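Wukus Table Items - data card and README

Version of 2021-02-28

What is in this set

Wukus is a set of pictures of ordinary things standing on a table. Most of them are things one finds near a coffee machine: paper cups, lids, sleeves, sugar sachets, wooden stirrers, napkins, small milk jugs. The set has 468 pictures of 57 items. Each picture has one main item, and the main item is named in the index file together with a few words about it.

We made the set for people who work on recognizing disposable tableware, and who were not satisfied with catalog pictures. In a catalog the cup is always clean, always turned with the printed side to the front, and always lit from both sides. We wanted cups as they stand on a table during the day.

The name Wukus comes from the first folder on the shared disk. It has no meaning, but it stayed.

Folders

items/ - the pictures, one folder for each item
index.csv - one line for each picture
words.txt - the list of allowed item names
notes/ - remarks by the people who did the labeling, in plain text
CHANGES - what was changed from version to version

The folder names are the item name and a number, for example cup_paper_12. The numbers are not continuous. Some items were removed when we saw they were the same product bought two times, and we did not renumber the rest, so that older results can still be compared.

The index file

The columns are:

picture - name of the picture
item - the main item, written as in words.txt
material - paper, plastic, wood, metal, ceramic, or unknown
color - one or two color words, the main color first
surface - color of the tabletop
background - what is behind the table, in a few words
state - standing, lying, stacked, or unclear
labeler - initials

Please note that "material" is what the labeler could judge by looking. Many paper cups have a thin plastic layer inside, and we do not record this. If the labeler was not sure, the value is "unknown", and we ask users not to fill these fields by guessing.

"State" is only for the main item. A cup which stands upright is "standing" even if its lid lies next to it.

How we chose the words

This part took more time than the photographs. Nobuhle Joubert made the first word list, and it had 4 different words for a cup. After the first 50 pictures we saw that two labelers used "cup" and "beaker" for the same item, so we joined them. The rules now are:

A cup has no handle, or is made of paper or thin plastic.
A mug has a handle and is ceramic or metal.
A glass is made of glass, also if one drinks coffee from it.
A jug has a lip for pouring.

There are still difficult cases. The enamel item in mug_metal_03 has a handle and also a small lip, and Gerrit Khumalo and I did not agree about it. It is a mug in this version.

For color we use everyday words. A cup with a pattern in two colors gets both of them with a hyphen between, as "black-white". We do not name the pattern. Earlier versions had "striped" and "dotted", but the labelers used them very differently and I removed the column.

An entry as it looks in the index 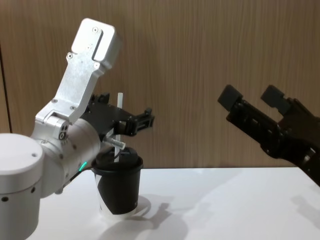
cup_paper, paper, black-white, surface white, background brown wood-grain paneling, standing

In the index the same information is separated by semicolons, and the picture name comes first. The background text may have up to six words. For paneling we write the color and "wood-grain" when the grain can be seen, but we do not write which wood it is. For a painted wall, the color is enough.

White tabletops need some attention. A cup with white parts on a white surface has a weak edge at the bottom, and simple cutting-out methods often lose the lower part of it. If you only want easy pictures, filter on surface and color before you begin. I would advise to keep them, though - they are the reason why many users asked for the set.

Labeling and checking

Every picture was labeled by one person and read again by a second one. Mbali Masilela and Johannes Masilela labeled the cups and lids, Gerrit Khumalo the rest. Where the two readings were different, we discussed it, and the remark is in notes/. The remarks are short and sometimes not very polite about lids.

Known problems

Stirrers are few, and almost all of them are lying.
The color word "brown" covers everything from sand to very dark coffee. We should split it.
Some sleeves are labeled as part of the cup and some as their own item. In the next version they will all be their own item.
In the folder napkin_07 the material is missing for all pictures. It should be paper.

Use

You may use the set for research and teaching. If you change the labels, please give your copy another name, so that it is not mixed with ours. Corrections are welcome in March, when we prepare the next version. Write the picture name and the column, and what you think is right.

Ayanda Hendricks
Villidgate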